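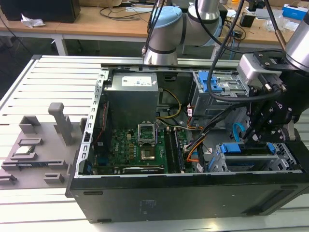

## Bench Tips: Demonstrating Disassembly Tasks to the Arm

These notes apply to all operators recording demonstrations at the Corkum workshop, whether by hand guiding or from the Trullow remote console. They supplement the general safety sheet, which remains in force.

### Before recording

- Disconnect the tower from power and remove the side panel. Lay the case flat with the opening facing up.
- Set the fixture plate within easy reach of the arm. A processor or memory stick should have a holder assigned to it before the first take.
- Run the arm through its full reach once with the gripper closed. Watch the cables at the wrist during this pass.
- Agree on the start pose and return to it for every take. A session consists of 42 takes unless the task sheet states otherwise.

### Guiding by hand

Hold the arm above the wrist and keep fingers clear of the linkages. Move at the pace at which the task should later be performed. Operators new to the bench tend to hurry the approach and then hesitate over the part - the recording keeps both habits.

Approach a latch from the side on which it opens. If the gripper touches a wire bundle on the way in, stop, back out along the same path and discard the take. Wires should be dressed by hand between takes and never during one.
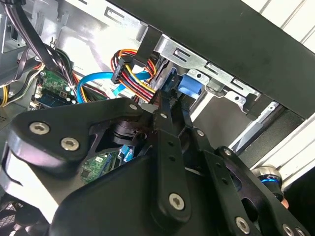
Montoya has asked that operators also keep a small number of takes in which the first approach misses and is corrected, on the grounds that an arm shown only perfect approaches has no example of how to recover. This is accepted practice from September. Such takes are to be marked "recovery" and limited to 6 per session.

### Working from the remote console

Set the speed limit to the lowest step for any motion inside the case. Use the wrist view for the final approach and the fixed view for everything else. Switching between the two in the middle of a grasp is discouraged.

Pause for 500 milliseconds after the fingers close and before lifting. The pause gives the Graron logging software a clear boundary between grasp and lift, and makes trimming easier.

A second person may reposition parts at the bench only when the console operator has called a hold and the hold has been acknowledged aloud.

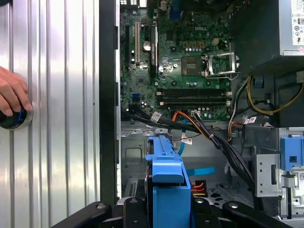

Could the hold be called from either side? Yes - the person at the bench may call one at any time, and the console operator must release the controls at once. Motion resumes only when both have agreed.

### After the session

Return all parts to their holders, park the arm and label the recordings before leaving the bench. Sets of more than 155 recordings should be split by task before upload.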